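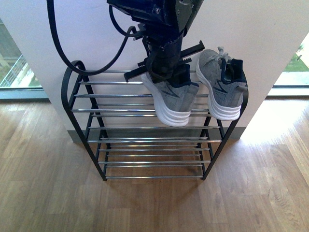
Nerys Gwynne

Meirion Owen is late to his own open day. Coffee in one hand, a child's trainer in the other, talking before he gets through the door. "Sorry, sorry. Someone at the gate wanted to know if we do boilers."

They don't do boilers. Carnport is a small workshop at the harbour end of town, with a front room done up like somebody's house. It teaches robot arms to tidy up. Shoes, mostly. Cups when they feel brave, Owen says. 29 September 2022 was the first time they'd let the public in and by half past ten there was a queue down the steps.

I ask the obvious one. Why shoes?

"Because everybody's got them and everybody leaves them in the wrong place." He laughs. Then a proper answer. "A box is easy. It's the same every time you pick it up. A shoe's soft on top and stiff underneath, it's got laces, it's got a hole in it. You grab it by the heel and the toe swings down. Grab it by the tongue and God help you. If you can do shoes you can do a lot of the house."

The arm on show is dark navy, with a gripper on the end that has ridged black fingers. The pair it had when I got to the front were grey trainers with thick white soles, one already up at the right-hand end of the rack, toe down, the other held by the heel just over the top tier. Very quiet in the room. A man behind me whispered "go on" to it.

Owen says people always do that. "They cheer it. They don't cheer the dishwasher, do they?"

He is 11 years into this kind of work, the first few spent at a packaging firm called Herent, where he fixed lines that put lids on tubs. He doesn't miss it. "Good people. Terrible noise. I learned what breaks, I'll say that. Cables. Always cables. Anything that bends all day will go in the end."

Carnport started with two of them, Owen and a programmer called Han, who was at the back of the room all morning with a laptop on her knees and waved when I looked over. She didn't want to be interviewed. She did correct him, twice, from across the room. Once on how long they'd had the lease (since May, not since the summer) and once when he told a visitor the arm "knows" what a shoe is.

"It doesn't know," she called out. "It's seen a lot of shoes."

"Right, yes," he said. "It's seen a lot of shoes."

There are seven of them now. The software that does the planning is their own and is called Pukov. I asked where the name came from and got a long story about a misspelt parcel label, which I wrote down and now can't read. Sorry.

What about the rack, I said. It's a nice rack - black metal, curly end on it, shiny bars. Looks like something from my aunt's hall.

"That rack is a pain," said Owen. "Thin bars, and they shine. A flat shelf would be a holiday. On bars you've got to get the sole across them or the heel goes through the gap and the lot tips. And then the sun comes in and there's a glare on the floor as well. But that's what people own. We could of bought a nice matt shelf and shown you a perfect demo. What use is that?"

How often does it go wrong?

He doesn't dodge it. In a practice session the evening before they ran it 19 times and it dropped the shoe on two of them. "One was my fault, I'd moved the rack and not told anyone. The other, it just let go. Han's looking at that one."

A woman with a pushchair asked if it would take anyone's job. He put the coffee down for that. "Whose, though? Who's paid to put your shoes away?" She said carers do, in her mum's place, that and a hundred other things. He nodded for a bit. Said he would rather the carer had those minutes for sitting down with her mum, but that he wasn't the one who'd decide it, and he knew that. She didn't look convinced. I thought it was the best question of the day.

Money is tight. He won't give figures. There's a grant, which runs out, and a housing association that's interested, which he isn't allowed to name and nearly did. Price of an arm for your own hallway? "Don't. You'd be better off with a teenager."

By lunchtime the kids had taken over. One wanted it to do a welly. Owen looked at Han, Han shook her head, and he told the boy wellies were next year. The boy took his own welly off anyway and held it up to the arm, hopping.

We finished on the steps outside becuase it had got too loud. I asked if he tidies up at home. "My shoes are in a heap by the door," he said. "Ask my wife. Actually don't, she's coming at three."

Carnport is open to visitors again in the spring, no date yet. Ring first, parking is hopeless.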